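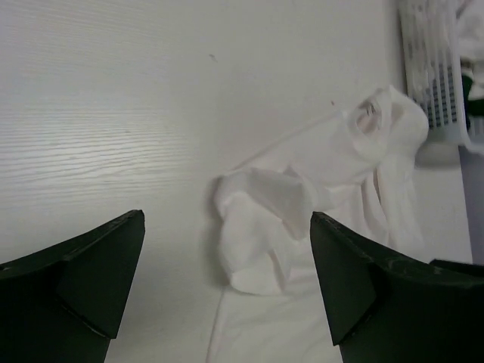 Folding tips, the quick version. Do the whites first. Thin white tees crease if they sit in the basket all night, so tip them out while you still feel like it.

Wipe the table before you start. Crumbs, pen marks, whatever. White picks up everything.

One thing at a time on the table. Basket off to the side, not in the middle where you need to fold.

Find the neck first. Tag tells you which way is up. Lay it flat, smooth from the neck down to the hem, then sleeves in, then sides, then up in 2. Thin fabric wont hold a third fold so dont bother.

Shake out anything bunched up. Pulling at it just stretches the collar.

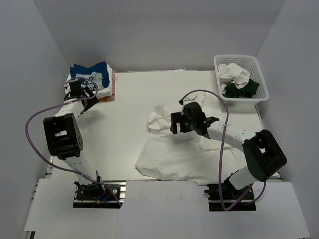
Napaporn Intarasuk

Stack goes at the back of the table, out of your way. Leaves the middle free for the next shirt. Blues and whites can share a pile if they're all dry, I've never had trouble. If anything feels even a bit damp keep darks seperate.

Press the top of the pile flat every 4 shirts or so. Otherwise it leans and you're doing it over.

Thick or odd stuff on the bottom, tees on top.

Carry the pile with one hand under, one on top. Straight to the drawer. Not the chair!!

Socks I do Monday, different post.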